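3.2 Hanging small items

Socks took up more handling time than any other category of laundry in the study. A shirt or a towel goes over a rail in one or two movements, while each sock has to be picked up, turned the right way around, brought to a free clip and fastened. Participants in the Stasholm interviews described this as the part of laundry they were most likely to put off, and several said they simply draped socks over a radiator or the edge of a basket. We therefore treated the hanging of socks as a separate activity, with its own layout and its own coding scheme.

The layout was kept simple. Socks were set out on a flat board before hanging began, and a clip hanger was suspended from a bar above the board. We chose a hanger over a floor rack for two reasons. First, it was the item most often found in the homes we visited in Stasholm and Clirnolport, where bathrooms are small and the rack is often folded away behind a door. Second, it puts all the clips within a short distance of one another, so that differences in time between one sock and the next come mostly from the sock and the clip and very little from reaching.

Figure 3 shows the layout with six socks on the board.

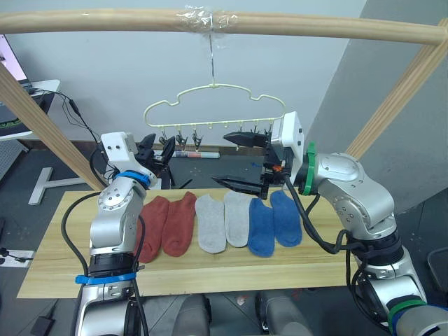
Figure 3. Layout for the sock-hanging activity. Six socks lie in a row on a light wooden board. A pale yellow plastic hanger with small pegs along its lower rail hangs by a wire hook from a horizontal wooden bar, which is held by a diagonal post on each side.

The order in which socks were laid out mattered more than we had expected. In the first round, held in October, they were placed on the board in a loose pile, as they would come out of a washing machine. Much of the recorded time then went into pulling one sock free of the others, and it was hard to say where picking up ended and hanging began. From the second round onward, socks were laid side by side with a gap between them. This is tidier than most people's laundry, and the times reported below should be read with that in mind. They cover the hanging itself and leave out sorting and untangling, which are dealt with in Section 3.4.

Each hanging was divided into four steps: grasp, lift, align and clip. Grasp starts at first contact with the sock and ends when the sock begins to leave the board. Lift ends when its upper edge reaches the height of the clips. Align covers any movement made to bring the edge of the sock between the jaws of an open clip, and clip ends when the sock is released. A sock that fell was coded as a drop, and the attempt that followed was entered as a new hanging. In total 800 hangings were coded, of which 600 used adult socks and the rest used children's socks.

Align was the longest step for both sizes. The usual cause was movement of the hanger. A hanger held by a single hook turns when one side is loaded before the other, and by the time a few socks are up, the remaining clips may be facing away from the board. Filling the hanger from the middle outward reduced the turning, as did switching sides after each sock. Filling it from one end to the other gave the most drops, particularly with thick socks.

The way a sock was clipped also made a difference. Socks held by the cuff hung straight and left the toe free. Socks held by the toe were quicker to clip, as there is only a narrow edge to align, but in the drying trials at Nurnmont they were slower to dry at the cuff, where the knit is doubled. Thick sports socks hung by the cuff needed 14 hours to dry indoors with the window closed, and thin dress socks needed 7. We did not compare fibers, and socks labeled as wool were left out.

Clips themselves varied a good deal. Stiff clips held well but had to be squeezed hard, and they left marks on thin fabric. Weak clips were easy to open but let go of heavy socks once these began to swing. The comfort ratings collected with the Cunha questionnaire favored the weak clips, even among participants who had dropped more socks with them. Ratings for the two clip types, separated by sock size, are given in Table 4.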